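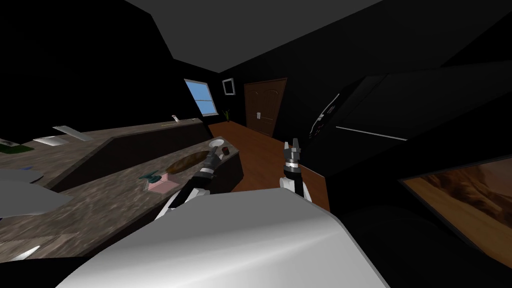 Ronaldo Tiongson wrote under my last post that eating down a pantry is just being cheap with extra paperwork, and that he gave up on his own attempt after four days when he got to the lentils. Fair enough, Ronaldo! I laughed, and then I went and looked at my lentils, and I have to say I see your side of it.

But I'm still going. For those of you who missed the start of this, back in December I was trying to find the cinnamon and pulled out three jars of it, all open, all about a third full. Behind those was a fourth one with the seal still on. I sat down on the step stool and had a little think about how I shop. Then I got a notebook and wrote down everything edible in the apartment that wasn't in the fridge. I counted each can and box and bag as one thing, and I got to 184.

A hundred and eighty-four! I live by myself. My sister comes over maybe twice a month and she eats like a bird.

So the deal I made with myself was that I'd cook from the list first and only buy fresh things to go with it. Milk, eggs, greens, fruit, onions, bread when I didn't feel like making any. No new cans, no new pasta, no "but it was two for one." I didn't set an end date, which my sister thinks is cheating, but I know myself and if I set an end date I'd spend the last week of it planning a giant shopping trip.

How the list works

I tried an app first. It's called Fleso and a couple of you recommended it, and I'm sure it's great if you are the sort of person who scans a barcode every time you open a can. I lasted a weekend. It kept sending me little messages asking if I'd used my rice yet, and I started to feel guilty in front of my phone.

The notebook is better for me. It's a cheap spiral one and it lives on top of the microwave with a pen tied to it (the pen had to be tied, I lost three). One page per shelf. When something gets finished I cross it out, and when a page is completely crossed out I rip it out and throw it away, and I can't tell you how good that feels. I've done two pages so far. The baking shelf is going to be the last one standing, I can already tell, because I own five kinds of flour and I mostly make toast.

The other rule is that opened things come before unopened things. It sounds so obvious written down. I had never once done it in my life. If I wanted spaghetti and the open box was fusilli, I opened the spaghetti, and that's how a person ends up with nine boxes of pasta with a handful left in each one. I did finally cook all the handfuls together, by the way - you start with the fattest shapes and keep adding thinner ones as the timer goes. It looked like something a kid would glue to a paper plate. With butter and a ton of pepper it was completely fine and I had it again the next day for lunch.

What I cooked in the first stretch

The beginning was fun. I had all the good stuff! There were olives, there were nice tomatoes, there was a jar of pesto I'd been saving for company. I made a tuna and white bean salad that I'd happily serve to anybody. I made my mom's rice pudding twice. I used up the coconut milk in a sweet potato soup with some of the curry powder from Hailu, the little spice shop by the bus station, and my neighbor could smell it through the wall and texted me to ask.

Then the good stuff ran out and it got more interesting. I'd be standing there at six thirty with a can of hominy, a can of beets and half a bag of bulgur, trying to see dinner in it. Some nights I couldn't and I had eggs. I'm not going to pretend otherwise. I think I had eggs for dinner eleven times in January and I enjoyed pretty much all of them.

The beets went into a sort of pancake with grated potato and they were so pink, and so good with sour cream. The hominy I put in a pot with chicken thighs, an onion, cumin and the end of a jar of salsa. That one I'm going to keep making even after all this is done, and I'll buy hominy on purpose, which is a sentence I didn't expect to write.

The bulgur was dull. I've had it three ways and it was dull three ways. If you have a bulgur recipe you love, the comments are open.
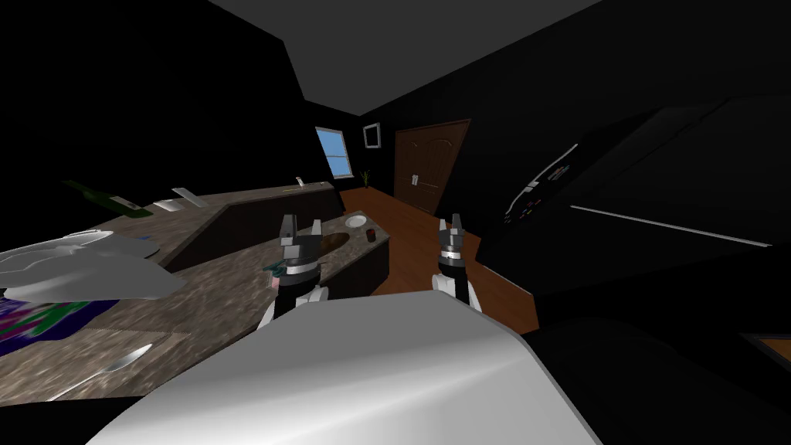
The money part

People always ask about the money so I kept my receipts in an envelope for one whole month. Before this I honestly had no idea what I spent, I just handed over the card and hoped. For February I spent $158 on groceries, and that covers the coffee, the cat's wet food and one birthday cake from the bakery counter at Brusine that I'm not sorry about.

I can't tell you what I spent the February before. I didn't keep track, and I don't want to make up a number so the story sounds better. It was more. I used to do a big Brusine shop every Saturday-type errand day and come home with the trunk full, and then I'd do a little one midweek for "just a couple of things," and the little one always came with a basket so heavy it left marks on my arm.

The thing I notice most is how fast I shop now. In and out, one bag, and I walk there half the time. I used to go up and down every aisle as if it were a museum.

It isn't all savings, though. I've thrown some things out. There was a box of cake mix older than my car. There was a bag of walnuts that smelled like paint. I had two jars of something brown from a holiday gift basket with the labels gone, and I opened one, and I closed it again. They all got crossed off the list too, and I put a little T next to them for trash so I'd be truthful about it when I look back.

And then there's the tea. I didn't count the tea bags individually at first, a box was a box. When I finally got curious it came to about 1000. I drink coffee! I think people give me tea when they don't know what else to give me, and I must say thank you in a very convincing way.

Next in this series: The stuff at the back
Posted 12 March 2020
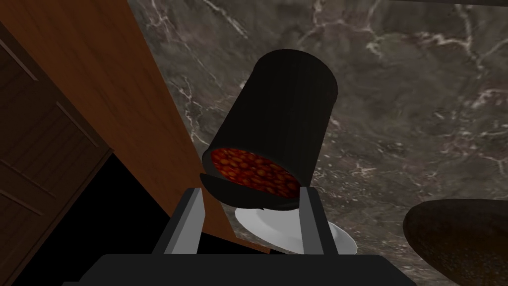

3 min read

Okay, so, the back of the shelf. I left off with the tea, and the tea's been dealt with (most of it went to the break room at the Filtudside library, where my sister works, and she reports the peppermint disappeared in a day). As of this morning the list is down to 68 things. I was so pleased with that until I read through what the things are.

Everything left is there for a reason. It's the water chestnuts. It's the evaporated milk. It's a very large quantity of split peas and a can of pumpkin and the baked beans I buy every single summer for cookouts that I then don't host. I've got six of those, and I'd forgotten how much I like them. On toast with sharp cheddar, under the broiler for a minute, with hot sauce. I had that three nights ago and stood up at the counter to eat it because sitting down would've taken too long.

I've also been stretching a can into a proper pot of something. Fry an onion slowly, like really slowly, twenty minutes if you can stand it. Put in a spoonful of mustard and a splash of vinegar to cut the sweetness, then the beans, then whatever cooked sausage you've got. Let it bubble down until it's thick. I made it with the last of some smoked paprika and a chopped apple and it did me for three meals, with a baked potato for two of them and a fried egg on top for the third.

Split peas I used to think of as soup and only soup. They make a nice dip, though! Cook them until they fall apart, let them cool, and mash them up with garlic, lemon and olive oil. Salt it more than you think. My sister ate most of the bowl, and I've told you how she eats.

The pumpkin became muffins. The first batch was heavy and I'm going to blame the spelt flour. The second batch was with half regular flour and a bit more baking powder and those were lovely, I froze eight of them.

I still haven't worked out the water chestnuts. I've got four cans. I have no memory of buying even one. A reader named only "P" suggested wrapping them in bacon, and yes, P, I'm sure that's delicious, but I'd be wrapping bacon around four cans of anything at that point.

A couple of people have asked if I'm going to fill the shelves back up when I'm done. I do want to keep some food in the house, I'm not trying to live on bare boards. I'm thinking one page of the notebook. Rice, a few cans of tomatoes, beans of both kinds, oats, one pasta (one!), peanut butter, and a single jar of cinnamon. If it doesn't fit on the page then something else has to get eaten before it comes in. I might allow hominy.

I'll do another count when the flour's gone. Tonight is split pea something again, and there's a heel of bread to go with it that needs using up, and I should go put the onions on.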